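**12 July 2025**

The Schmieder Rooms, the long upstairs workspace behind the old seed merchant's, will be open to the neighbourhood again this weekend after a winter and a half of fixing, painting and a fair bit of arguing over chairs.

Regulars who remember the place from before will be pleased to hear that the red brick wall has stayed. There was talk in February of plastering over it to match the rest, and Dörte Brandes, who has run the bookings since the rooms first opened, says she lost some sleep over that. In the end the wall was left alone, and the money went towards the ceiling lights and the white acoustic panels, which anyone who ever tried to hold a phone call up there on a busy morning will tell you were badly wanted.

The furniture has been a community effort too. Most of the tables are white or grey, picked to be easy on the eyes and easy to wipe down, and the office chairs came through an appeal in this newsletter that brought in far more offers than we had floor for (thank you, all of you, and sorry to the family with the piano stool!).

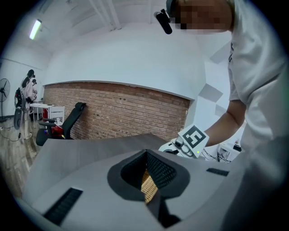 Martim Esteves looked after the fit-out and is still fussing over it, as he'd be the first to admit. The wooden floor was the job he enjoyed most, and the cables are the job he enjoyed least. He'd like to see them all run neatly along the walls before spring, but for now he asks visitors to watch their step, particularly down the window end, and to please leave the standing fan where they find it.

"It's a good room to be in," he told us over a cuppa on the stairs. "It was always a good room, it only wanted a bit of looking after, and people have been so generous with their time that I hardly know who to thank first."

Day use is by booking, with a table and a chair included, and the evening slots are being kept for local groups. The appeal raised $1686 of the $2000 still needed for better heating, so there'll be a tin by the door, and Špela Ionescu will be bringing her orange and poppyseed cake both mornings. Doors open at nine. Parking is tight along the front, so come round by the lane if you can, and bring a jumper.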